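Trarosholm Supper Club
Minutes of the general meeting, Apr 25, 2019

Present: 18 members. Apologies were received from two others.

1. Minutes of the February meeting
Approved with one correction. The amount paid to Skondico for the stock pots was $149, not the figure shown.

2. Noodle supper
The menu was agreed as it stands. Broth will be made the day before and kept in the large refrigerator. Members cooking on the night should be in the kitchen two hours before doors open. There was a long discussion about whether to offer forks. It was agreed to put them on the side counter for anyone who wants one, and to set chopsticks at every place.

3. Table linen and chopsticks

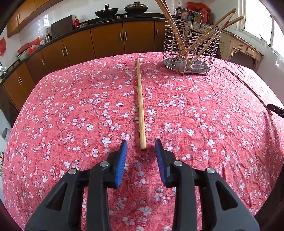
Table settings for the supper took up most of the remaining time. Several members felt the plain white cloths used last year showed every splash of broth. The pink-red cloth with the cherry-blossom print was preferred, and the wooden chopsticks show up well against it. The cloth creases easily and will need ironing — the iron at the hall is slow, so ironing will be done at home. A member asked if matching cloths could still be bought. Indo had them last year and will be asked for a price on some 8 more.

The long chopsticks are to be laid in pairs to the right of the bowl, tapered ends all pointing the same way. Odd ones go back in the drawer. After the supper they are to be washed by hand and left out overnight to dry — last time they were put away damp and several had to be thrown out.

4. Rice
Chaturvedi can supply rice at the same price as before. Order approved.

5. Other business
The sink in the back kitchen is draining slowly again. To be reported to the hall office.

Meeting closed at 8:40 p.m.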